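FERBRIDGE EVENING COLLEGE
Small Retail Operations, Unit 3: Stock Rotation and Shelf Life
Course handout, revised 4 August 2024

3.1 Scope

Unit 2 dealt with ordering. Unit 3 covers the period between delivery and sale. Fresh produce and chilled goods are treated in Unit 4; everything below applies to shelf-stable packaged goods unless noted.

3.2 Terms

Lot: a group of units received together and carrying the same date code.
Facing: one unit visible at the front of a shelf or display. Units behind it are depth.
Remaining life: days between today and the printed date.
Pull date: the day a unit leaves the sales area, set by the store. It always falls before the printed date.
Shrink: stock paid for but not sold at any price.

3.3 FIFO and FEFO

First in, first out (FIFO) sells stock in order of arrival. First expired, first out (FEFO) sells it in order of printed date. The two give the same result only when each delivery carries a later date than the last. Wholesalers do not guarantee this. A lot that sat at the back of a warehouse can reach the store after a fresher one, and under FIFO it will then be sold second.

Use FEFO wherever a date is printed. Use FIFO for undated goods such as paper products and most housewares.

3.4 Display fixtures and rotation

The fixture decides how much work rotation takes. Gravity-fed racks loaded from the rear rotate without attention. Flat shelves loaded from the front reverse the order unless the clerk takes old stock out first. Baskets and dump bins have no order at all: customers take from the top, and the bottom layer ages.

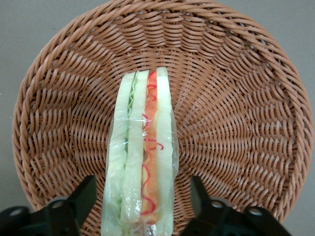

For bins of any kind, the working rule is one lot at a time. Sell the bin down, clear it, wipe it, and refill from a single lot. Topping up a half-full bin mixes dates and makes the pull date of the whole bin equal to the earliest date in it. Stores that cannot wait for a bin to sell down should use a shallower one.

Counter displays hold few units and turn quickly, so mixed lots matter less there. They should still be checked on the same schedule as the shelves — small displays near the register are the ones most often skipped.

3.5 Setting the pull date

Let L be remaining life on arrival, in days, and let s be average daily sales of the item. If a lot of n units arrives, the expected time to sell it is n / s.

Worked case. The Asdale store receives 80 units of a boxed cracker and sells 4 a day. Expected sell-through is 20 days. If L is 35, the margin is 15 days and no action is needed. If L is 18, the last two days of sales fall past the printed date. With a pull date 3 days ahead of the printed date, only 15 days of selling time are left, or 60 units. The other 20 must be marked down, moved to another store, or refused at the door.

Note that s is an average. For items selling less than one a day, use the slowest month on record. At Asdale this is February for nearly every snack line.

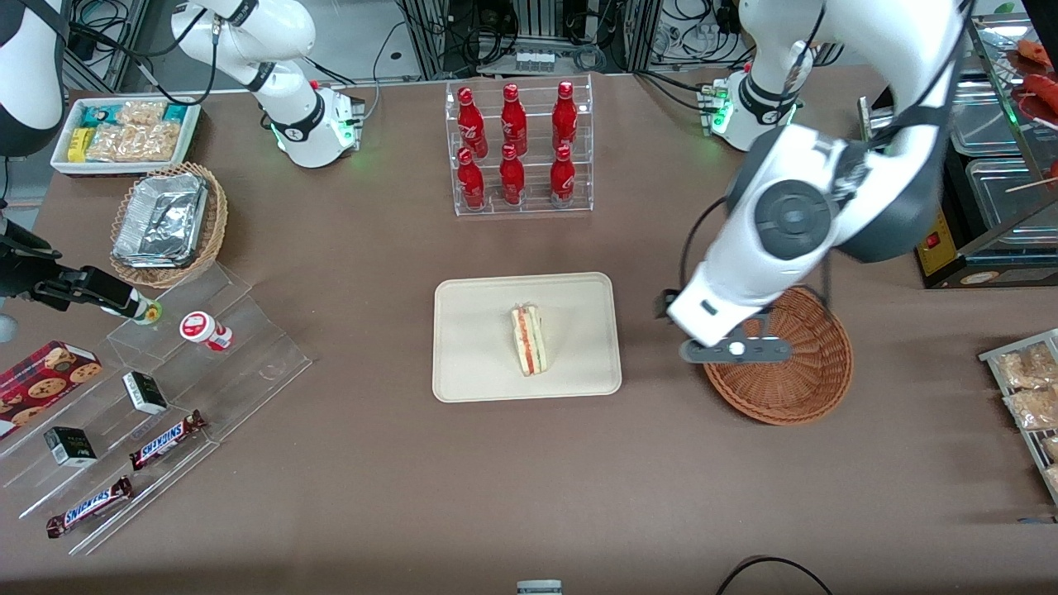
3.6 Record keeping

Each lot gets one line in the rotation log: item, supplier, date received, printed date, quantity, pull date, quantity pulled. The last column is left blank until the lot closes. A lot closes when its last unit is sold or pulled, and zero is a valid entry.

The Reka log sheet is used in class. Stores on the Pawłowska ledger may keep it, provided a pull date column is added. Neither form records price; shrink is costed from the purchase invoice.

3.7 Exercises

1. The Asdale log shows 409 units of canned soup received in one lot, with daily sales of 5. Find the sell-through time and the shortest acceptable L, using a pull date 3 days ahead of the printed date.

2. Two lots of the same granola bar arrive a week apart. The second has the earlier printed date. Write the shelf instruction under FIFO and under FEFO.

3. Draw up a bin-clearing schedule for one item in your own store. Bring the log sheet to the next session.

Reading for next time: Unit 4, sections 4.1 to 4.3.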